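About Trakimness

Trakimness gathers examples of everyday handling work and turns them into training data for robots. We are based in Trernville, in a former furniture showroom on the east side of town, and we have been doing this work since July 2016.

What we do

A robot that learns from examples needs many of them. If it is going to move parts between a shelf and a bin, it has to be shown the job over and over, with the parts in different places and turned different ways. Our operators guide the robot through each job by hand control. The joint positions, the hand positions and the camera views are saved together, and one run from start to finish becomes one example.

We record three kinds of work: shelf and bin handling, simple packing, and sorting by shape. We do not build robots and we do not train the final models. Our customers send us a task description, and often a crate of their own parts, and we send back a finished set of examples with notes.

How a set is made

Most sets start at 300 examples. Before recording begins, we write a task sheet that says what counts as a finished run, what may be moved, and what has to stay where it is. The customer signs off on the sheet. After that we set up a station, record a short trial batch, and send it over for comments.

During recording, the layout is changed between runs. Parts are turned, bins are shifted and shelves are loaded in a different order. Operators work in shifts with a break after every 18 runs, and each station has 2 people assigned to it, one at the controls and one checking the recordings.

Every run is watched again before delivery. Runs with a dropped part or a long pause are labeled and kept in a separate folder. Some customers want them, and they can be ordered with the main set at no extra charge. The largest set we have delivered so far is 889 examples, for the Akbari project, which covered molded parts in several sizes.

Our stations

We have used the same shelving and the same carpeted floor area from the beginning, so newer sets can be compared with older ones. Loads are placed in plain storage bins, with cardboard blocks under parts that need to stand up. The recording software is called Mondura. We wrote it ourselves and it is not sold separately.
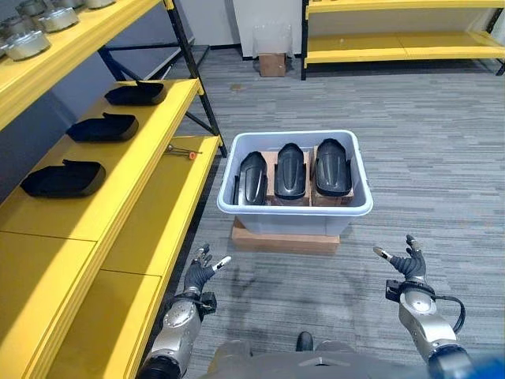
Shelf and bin station, robot's view. Curved black parts in the bin and on the shelf.

Working with us

We take on commercial and university projects. Please tell us what the parts are, how heavy they are, and which robot the examples are meant for. We can't accept food, glass or anything with an open blade. Parts are stored under the project name and returned when the set has been accepted.

Visits to the Trernville building are by appointment on weekdays. Visitors are asked to stay behind the floor line while a station is recording.

We also hire operators several times a year. No robotics background is needed, and training is paid. Open positions are listed on the Jobs page.

Page last updated 3/17/19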